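Fillach gets a word-finding update, and my caseload noticed

I've been using Fillach with my speech therapy groups since last fall, so when the Hidberg team said the July update would be mostly about word finding, I cleared my lunch break and downloaded it right away. It's good! The new deck has 1211 picture cards, and you can finally sort them by category and by first sound at once (I have been asking for this forever).

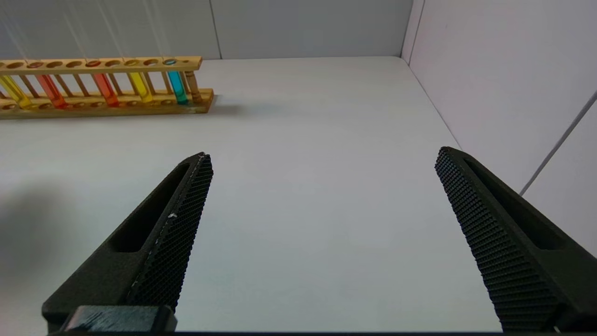
Word finding is the thing my older students with language disorders struggle with most, and the old version gave them the answer way too fast. Now there's a cue ladder: category first, then what the thing does, then the first sound. I tried it on colors and school supplies with my fourth graders. For a trickier target you could use something like a wooden rack of test tubes with bright liquids in them — lots of kids know exactly what those are for and still can't pull up the name.

Rohani Halim, who leads content at Hidberg, told me the wait time before each cue can now be set anywhere up to 60 seconds. I keep mine much shorter, but I have one student who needs every bit of it.

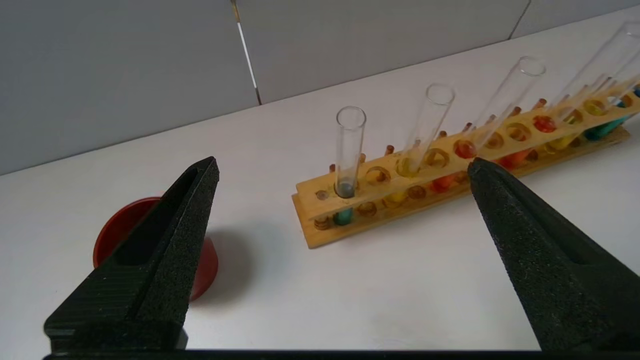
A wooden test tube rack on a white tabletop.

The data sheets got some love too. You can mark which cue got the word out, and the summary shows it by session, so progress notes take me half as long. 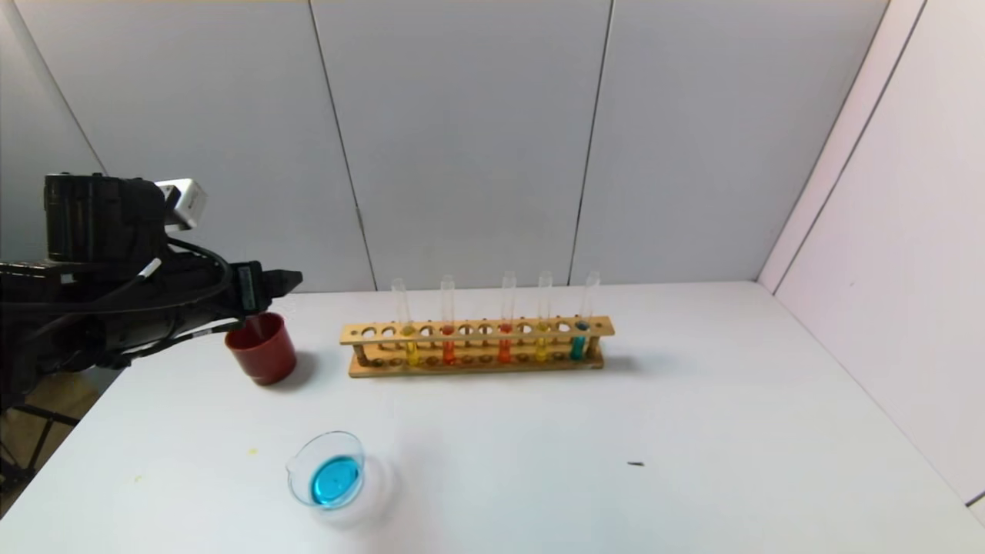
My one gripe is custom cards. You're still stuck at 700 per account, and if you share a login with another therapist, like I do with Isauro Olvera across town, you hit that limit pretty quickly. Rohani says a bigger limit is on the list but wouldn't give me a month. 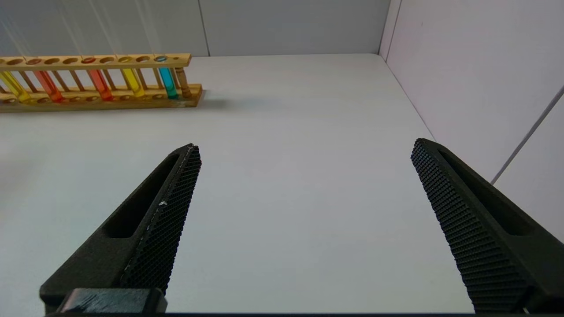
2 min read

The update is free if you already have Fillach on your tablet. Spanish decks are still being recorded, and Glykeria Drakos is running a walk-through online at 4 p.m. the day they come out. I'll be there with my sandwich.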